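Prestholm Homeowners Board > Furniture and Storage
Topic: Dark cabinet on a light floor, keep it or repaint?

lowtide_kc
Posted 30 April 2018
We moved in January and the living room still isn't settled. The floor is pale and the walls are white. The one big piece we own is a tall dark cabinet from my wife's aunt, Rosângela Camargo, and it looks heavy in there. My wife wants to paint it white. I want to leave it alone.

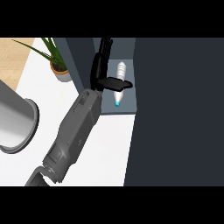
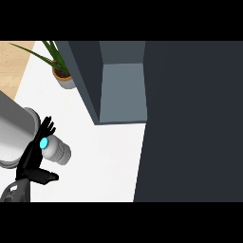

Renders, both with the dark cabinet on the right.

Budget is $400 for the whole room. Has anybody lived with a dark piece against a light floor for a few years?

marnie_b
Leave it. We have a charcoal sideboard on a cream rug and it's the only thing in the room people comment on. Dust shows, so wipe the top twice a week.

Virnance88
Disagree. A tall dark piece in a small room eats the light. I painted ours and the room felt bigger the same day. Clean it, scuff sand, one coat of bonding primer, two coats of cabinet enamel. Under $400 easily if you do it yourself.

marnie_b
He didn't say the room was small.

lowtide_kc
It's 4 meters on the long side. One window, facing north.

Virnance88
That's small. Paint it.

K. Leitner
What is the cabinet made of? If it's veneer, go easy with the sander. I went through the veneer on a corner of mine and ended up filling it. If it's solid, you have more room for mistakes. Also check whether the finish is oil or lacquer. Primer doesn't like oil.

lowtide_kc
Solid, I think. The back panel is thin stuff. No idea on the finish.

K. Leitner
Rub a hidden spot with denatured alcohol on a rag. If it gets sticky it's shellac or maybe lacquer. Konrad (that's me) has been wrong before, so try two spots.

dot_assuncao
Before painting anything, change your bulbs. Ours were 4000K and everything dark looked flat and gray. We went warmer and stopped arguing about the furniture.

Virnance88
Bulbs won't help in the daytime with a north window.

dot_assuncao
No, but it's a cheap thing to try first. You can't unpaint a cabinet.

Virnance88
You can strip it.

marnie_b
Have you ever stripped enamel off a cabinet with molding? I'd sooner buy a new one.

lowtide_kc
We're going to try the bulbs and move it to the wall beside the window. If she still hates it after 30 days I'll buy primer. Alcohol test made the rag sticky on both spots, for what it's worth.

K. Leitner
Then use a shellac-based primer if you do paint.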